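Ellik bench arm, reviewed after one season of sorting

We run a repair and resale shop. Mixed boxes of tools and small electronics come in from estate sales and office closings, and for years the first job of the day was sorting them by hand at one long table. In October we leased an Ellik arm to take over part of that. The lease is 300 a month with a 4000 deposit, and Tuslow, the dealer, did the setup.

Setup took 2 days. The arm bolts down toward the back of the table, so plan on losing that strip of work surface for good. Teaching it a new item is simple enough. You move the arm by hand to the position you want, save it, and adjust the grip on the tablet. Two of us had never used anything like it and were both saving positions by the first afternoon.

It is good with things that have flat sides and a predictable size. Small blocks, boxed parts and battery packs go where they should. Cables are poor. Clamps are in between, since the weight is all on one side and the grip point has to be taught for each style. Very small items like flash drives need a slow approach speed, and we still sort most of those by hand.
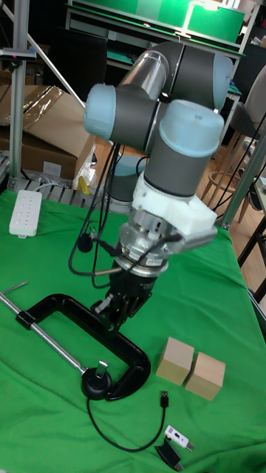 Xiuying Zheng

The bigger change has been in the jobs. Before the arm, three people sorted until lunch and then went to testing. Now one person minds the table and the other two start testing when the doors open. No hours were cut, and I would not have signed the lease if that had been the plan. Testing is better paid here, so two people got a raise out of it.

The person at the table has the harder end of the deal. Sorting by hand was dull, but you could talk while you did it. Minding the arm means watching for a bad pick, clearing it and restarting, and the stops come at odd times. After a few weeks of complaints we went to two-hour turns. I should have done that at the start.

We looked at the Kuster arm too. It was faster in the demo, but the teaching software was harder to follow and the dealer wanted a service contract. The Stinis gripper fits the Ellik with an adapter, and we tried one for a week. It held round stock better and small parts worse, so we sent it back.

Complaints: the wrist cable hangs in a loop and I would like a proper clip for it. The stop alarm is too loud for a small room and can't be turned down. Replacement finger pads are 100 a set.

I would lease it again for a shop with steady volume. If you sort only one or two boxes a day, keep doing it by hand.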